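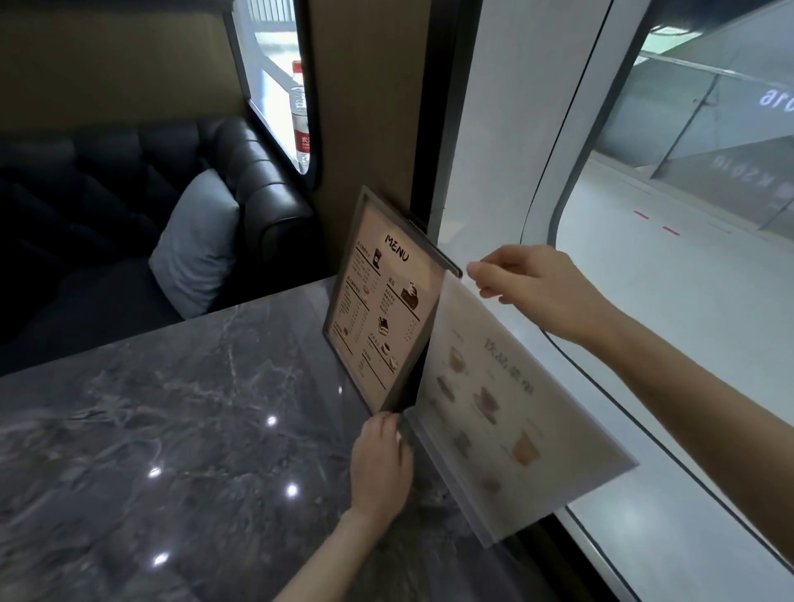 全文约1500字 阅读约需5分钟

Cosix 节日互动营销项目招聘启事及用户体验测试参与者征集

Cosix 是一家为零售及餐饮品牌提供线上互动推广服务的公司,业务涵盖节日贺卡类小程序、互动页面、会员活动页及配套内容的策划与开发。因明年春季项目筹备需要,现面向社会公开招聘互动营销策划专员,并同步征集用户体验测试参与者。有关事项公告如下。

一、招聘岗位及人数

互动营销策划专员,2人,全职,工作地点为 Narngate 办公区。录用人员编入节日项目组,向项目组负责人 Canan Kurtuluş 汇报工作。

二、岗位职责

(一)负责品牌客户节日推广活动的前期调研、方案撰写及排期;
(二)与设计、开发人员共同确定互动页面的玩法、文案、配乐及分享流程;
(三)跟进活动上线后的访问、分享、留存等数据,按期提交阶段报告及结项报告;
(四)审核用户上传内容的使用规则,配合法务人员完成肖像授权条款的拟定与更新;
(五)完成项目组交办的其他工作。

三、应聘条件

(一)大学本科及以上学历,市场营销、广告学、新闻传播、数字媒体等相关专业优先;
(二)具有两年以上线上活动策划或社交媒体运营经验,能够独立撰写完整的活动方案;
(三)熟悉常见的页面互动形式,了解基本的数据统计口径,能够熟练使用表格及演示软件;
(四)具备良好的中文书面表达能力,能够阅读英文工作邮件;
(五)节前上线期间能够接受适当的加班安排,加班按规定给予调休或支付加班工资。

曾参与过贺卡类、照片合成类或短视频模板类项目者,请在简历中注明本人所承担的具体工作。仅列项目名称而未说明分工的,初审时不作为相关经验计算。

四、薪酬及待遇

薪酬根据应聘者的工作经验及面试结果面议确定,试用期三个月。公司依法缴纳社会保险及住房公积金,提供带薪年假、年度体检及交通补贴。因公出差的住宿和交通费用按公司差旅管理办法据实报销。

五、用户体验测试参与者征集

为检验新版节日贺卡页面的易用性,公司拟征集测试参与者100名。该页面由 Cosix 与 Brirkby 联合开发,支持用户上传照片、选择场景、录入祝福语,并生成可供转发的动态贺卡。

(一)参与者须年满18周岁,持有可正常上网的智能手机,近一年内曾参加过任意品牌的线上互动活动。从事广告、市场调研及同类产品开发工作的人员不在本次征集范围之内。
(二)测试以线上方式进行,单次时长大约61分钟,包括页面操作、问卷填写及语音访谈三个环节。请参与者选择安静的环境,并提前确认手机扬声器和麦克风工作正常。
(三)完成全部环节并提交有效问卷者,可获得600元测试酬金,于测试结束后十五个工作日内转入本人账户。中途退出的,酬金按已完成的环节折算。
(四)参与者上传的照片及录音仅用于本次测试分析,项目结束后统一删除。如需将有关内容用于展示或宣传,公司将另行取得本人书面同意。

测试计划于明年4月开展,具体时段由工作人员与入选者逐一确认。报名人数超出名额时,将按照年龄、所在地区及手机系统的分布情况择取,未入选者列入候补名单。

六、报名方式及材料

应聘岗位者,请提交个人简历、学历证明扫描件及不超过两份的过往方案节选。方案涉及原单位商业秘密的,请自行作隐去处理。报名测试者仅需填写报名表,无需提交简历。

以上材料均通过公司网站“加入我们”栏目在线提交,岗位应聘请选择“策划专员”,测试报名请选择“体验测试”。同一申请人可以应聘岗位,也可以报名测试,但岗位录用后其测试资格自动取消。

七、选拔程序

岗位招聘依次进行材料初审、书面命题、面试及背景核实。书面命题要求应聘者在规定时间内,为一家连锁零售门店拟定节日线上互动活动的简要方案,题目由项目组统一发送。面试由 Canan Kurtuluş 及人力资源部 Birsen Tokgöz 共同主持,可采用现场或视频形式。

初审未通过者,公司将以电子邮件形式通知,所提交的材料不予退还,并按照个人信息保护的有关规定处理。

八、其他事项

(一)申请人应对所提交材料的真实性负责,如有不实,公司有权取消其应聘、录用或测试资格。
(二)公司在招聘及征集的任何环节均不收取费用,亦未委托其他机构代为办理。
(三)对本公告内容有疑问的,可通过网站留言栏目向人力资源部咨询,联系人 Birsen Tokgöz。

Cosix 人力资源部
2020年11月28日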